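Pharmacy hours, the minor injuries unit and what to do after ten at night

Hello again, and thank you to everyone who wrote in after the last newsletter about the bins. I'm leaving the bins alone this month because something rather more pressing has landed on my desk (well, my kitchen table), and that's the change to the late chemist on Arrieta Road.

If you missed the notice in the window, the Dandar pharmacy stops its late opening at the end of the month. From the first Monday in March it will shut at seven on weekdays and at one on Saturdays, with no Sunday hours at all. At the moment you can walk in until ten, seven days a week, and I don't mind telling you I've done it more than once in my slippers with a coat over the top.

I went in on 17th February to ask what was behind it. The manager was very decent about it and gave me half an hour between prescriptions. She has one pharmacist leaving and hasn't managed to replace her, although the post has been advertised twice. By law they can't hand over prescription medicines without a pharmacist on the premises, so there's no question of keeping the counter going with just the assistants. She also showed me the January sheet for the hours after seven: 854 people came through the door, and 286 of them were collecting a prescription. That's a lot of us, isn't it? I'd had it in my head that it was me and a few parents with feverish toddlers.

The nearest late chemist after the change will be the one beside the Altia retail park, which is open until eleven every night except Christmas Day. By car that's a quarter of an hour if the level crossing is kind to you. By bus it's another matter altogether. The last one out there that gets you home again leaves the green at ten past eight, and if there's a queue at the counter you're looking at a taxi back. I rang round and the cheapest return fare I was offered came to more than my weekly fruit and veg.

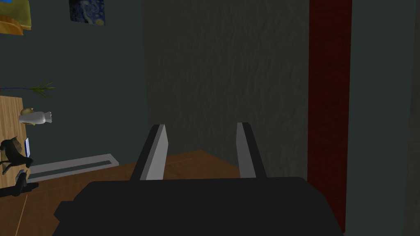
Attila Erdős wrote to me the same evening to say that he gets his inhalers from the late counter because he doesn't finish work until eight, and that the surgery told him he could have them sent by post instead. He's tried it. The first parcel took six days and the second one went to the flat downstairs, and he'd like to know if anyone has had better luck with it, or whether the surgery might keep a collection box.

I've put the collection box idea to the surgery and they haven't said no. They do already have a locker arrangement at their other branch in Skellent, where you get a code on your phone and pick up your bag whenever suits you, day or night. I had no idea! A cousin of mine uses it and says the only trouble is that anything needing a fridge can't go in. The practice manager thinks a locker here would depend on the wall by the side entrance being strong enough and on someone finding the money, and she promised to come back to me by the middle of next month. I'll nag.

Now, the minor injuries unit. A few of you have asked if that's closing too and the answer is no, it isn't, whatever was said outside the post office. The hours are staying as they are, eight until eight, and you still don't need an appointment. What has changed is the X-ray room, which now finishes at five. So if you come off your bike at teatime and your wrist looks an odd shape, they can clean you up and put you in a sling but you'll be sent on to the hospital or asked to come back in the morning. Do ring first. The number is on the back page and it really is answered (I tested it on a Thursday lunchtime and got a person on the fourth ring, who was very nice about my not being injured).

For the small hours, it's still 111 for anything that can't wait until morning, and 999 if it's an emergency. Please don't sit at home with chest pain wondering whether you're making a fuss. I had a long talk about this with Purificación Villalobos over the garden fence, and she told me she'd waited four hours last winter before letting her husband dial, as she didn't like to bother people on a Sunday. She's absolutely fine now and back at her allotment, but the doctor had words with her and she asked me to pass them on. So there you are, passed on.

One more useful thing that came out of my visit to the chemist. If you run out of a regular medicine when the surgery is shut, you can ask 111 for an emergency supply and they'll send the request to whichever pharmacy is open. You don't have to go back to the one you normally use. Have the box or the repeat slip in your hand when you ring, and they'll want your date of birth as well. It doesn't work for everything, and the stronger painkillers and sleeping tablets are mostly left out of it, so do keep an eye on those before a bank holiday.

There's a petition about the pharmacy hours on the library counter, next to the large print books. It had 200 names on it when I looked in, mine among them, in green ink because the black pen had gone walkabout. The librarian will also read it out to you if you've forgotten your glasses. It's being sent off to the health board on the last Friday of the month, so pop in before then if you'd like to sign.

I should say that the Dandar people aren't against it at all. The manager told me she'd go back to ten o'clock tomorrow if she could find the staff, and if you happen to know a pharmacist who fancies evenings and a free parking space, she would love to hear from them.

Repeat prescription orders for the Easter weekend need to be in earlier than usual this year, and I'll print the dates next time once the surgery has settled on them. If you have no way of getting out to Altia in the evenings and you're worried about it, drop me a note through the door or leave a message on the newsletter phone. Two people have already offered lifts and I'd like to get a proper list going before the hours change.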